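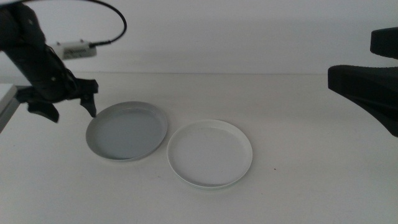 Most of the trouble is in the cable, Ornholm says, and anyone who has looked after one of these cells for a month will tell you the same. The arms get the blame, the software gets the blame, and then a plug gets pushed in and the fault goes away.

The cell at Gusteck bears that out. It is a two-arm station set up to handle tableware, and it came into regular use in June. The maintenance log since then has 217 entries. Few of them have to do with motors or joints. Loose connectors make up a good share, and so do fingers that have crept out of line and positions that had to be taught again after the table was bumped.

The day starts before anything is switched on. The technician on duty runs a hand along each cable from the plug upward, feeling for flat spots and stiffness. A cable on an arm has to be long enough to follow the wrist through its full turn and short enough that it never drops into the path of the fingers. At Gusteck they leave a wide loop and check it by moving the arm slowly by hand to each end of its travel. If the loop pulls tight at any point, the clamp is moved and the check starts over.

Next come the fingers. A shallow plate is a hard thing for a gripper to pick up. The rim is low, the gap under it is small, and a finger that sits a little too high slides over the top. A little too low and it presses on the table, and the arm stops with a force error. The technicians set the height with a feeler gauge, close the fingers on a test strip, open them and measure again. They do this 3 times for each arm. The procedure came from Meder, the shop that built the cell, and it takes some 4 minutes when nothing is wrong.
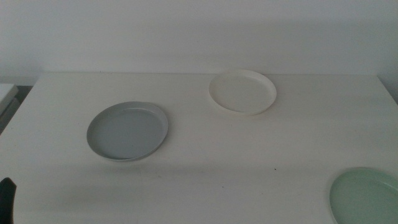

The table gets its own check. It was leveled when the cell was put in, but floors move and people lean on things, so a straightedge goes across it once a week. Crumbs of tape and grit are wiped off with a damp cloth. The people who run the cell would like a darker top, which would make pale dishes easier for the vision software to find. Meder's answer was to work on the lighting first, and so far the white top has stayed.

After that the two arms are homed, one at a time. They share the same work area, and the zone where both can reach is the part of the setup that took longest to get right. In the first weeks one arm would wait in a spot the other needed to swing through. Now each has a parking position well back on its own side, and neither may leave it until the controller has confirmed where the other one is — a slow rule, but there has not been a collision since it went in.

Repairs are done on the spot where possible. Spare fingers and spare cables are kept in a drawer within reach of the cell. A finger swap means two screws, a dab of thread locker and the full height check again. Gearbox work goes out to Szénási, and the cell runs on one arm until the unit comes back. The last one went out on 7/14/20, with a note taped to the housing listing the hours on it and the noise it was making.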